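Butcher block next to the sink: what do you keep on it?

Last updated September 2024
5 min read

fadime_y
We have a light wood butcher-block counter that runs right up to a stainless double sink, under a window with three sections of tan blinds. The counter came with the place. I like it, but I am trying to decide what should live along the back of it and what should go under the sink.
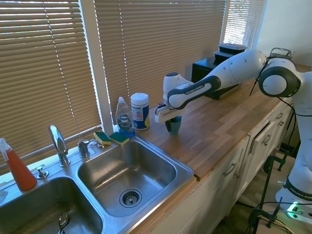 Right now the back edge holds the dish soap (the clear Dawn bottle with the pump) and a canister of disinfecting wipes, both on the wood near the sink. The two sponges sit on the sink ledge to the left of the soap. Farther down by the window there is a black box with dark lidded containers stacked on it, and I would rather not move that.

My questions are these. Does a pump bottle leave a ring on oiled wood over time? Are the wipes okay to use on butcher block? And is there any reason to keep two sponges out at once? My sister says one is enough.

gorazdk
Yes on the ring. Ours left one in less than a year. The soap runs down the outside of the bottle and collects under it, and then the oil finish goes dull in that spot. It sanded out with 220 grit, but I had to re-oil that whole end of the counter so the color matched.

Put the bottle on a saucer or move it over to the ledge with the sponges. If the ledge is wide enough for sponges it might be wide enough for the bottle.

songul.e
I don't use the wipes on wood at all. Read the label on yours. Mine says hard, nonporous surfaces, and oiled wood is not that. I use them on the faucet handles and the fridge door. For the counter it's a damp cloth with a drop of dish soap, then a dry cloth right after.

taner_c
I have used wipes on butcher block for years and the counter is fine. It depends on the finish. If it has a hard film finish it can take a lot more than if it only has oil on it. Fadime, do you know which you have? Put a few drops of water on it and wait ten minutes. If they soak in and leave a dark mark, it needs oil. If they bead up, you are probably good for now.

songul.e
Beading up doesn't tell you whether it's a film finish. Freshly oiled wood beads too.

taner_c
True. But it tells you the water isn't getting in today, and that is what she needs to know before deciding where to put a soap bottle.

fadime_y
I did the drops. They beaded near the middle of the counter and soaked in close to the sink. So I guess it's oil and it is worn at that end. The previous people left half a can of something called Liltevar in the closet, which I assume is what they used.

gorazdk
Liltevar is a hardwax oil, if it's the same stuff I bought. Check that it hasn't skinned over. Two thin coats, wipe off the extra after each one, and give it a full day in between. Don't leave the rags in a pile, lay them flat outside to dry. They can catch fire on their own if they're bunched up.

Do the edge along the sink cutout too. That is where water gets in, and most people only do the top.

ertugrul_c
About the two sponges: I keep two. One for dishes, one for the sink and counter. I cut a corner off the counter one so they don't get mixed up. If both of yours look the same I would mark one somehow.

The bigger thing for me is laying them flat. A sponge lying on a ledge stays wet on the bottom. Stand them on the long edge, or get a wire holder. I have one from Gallardo that hangs inside the basin and drips straight down. It rusted a bit at the welds after 13 months but it still works.

taner_c
I don't agree with the holder inside the basin. It gets in the way of big pans and it catches food. On a double sink it takes up one side. The ledge is fine if you squeeze the sponge out.

ertugrul_c
I wash big pans in the other side. That's why I have two sides.

songul.e
I switched to a brush for dishes and only keep one sponge now. The brush dries much faster. I still want the rough green side for pots, so I wasn't ready to give up sponges completely.

fadime_y
Thanks. I hadn't thought of cutting a corner. They do look the same, yellow with the green side, so I will do that tonight.

What about under the blinds? The slats above the sink get splashed and I end up wiping them one at a time.

gorazdk
Close them before you wipe. Dust first with a dry microfiber cloth, then damp. If you start with a wet cloth the dust turns to paste. Brerkau sells a cloth on tongs that does both sides of a slat at once, but a sock over your hand works about as well.

songul.e
Or pull them all the way up while you do dishes. We do that with ours.

fadime_y
Update. I sanded the sink end lightly and put on two coats of the Liltevar. The can was still good. I did the cutout edge with a small foam brush. Water beads there now. The soap is going on a little dish and the wipes are going under the sink. One sponge has a missing corner.

My sister still thinks one sponge is enough.

taner_c
Good. Put a reminder somewhere for January and do the drop test again. The sink end wears faster than the rest, so you can touch up only that part and skip the long stretch.

ertugrul_c
What size dish did you use under the soap? I have the same kind of pump bottle and every saucer I own is too big to sit behind the faucet.

fadime_y
It's the lid from a Diken jam jar, turned upside down. The bottle just fits.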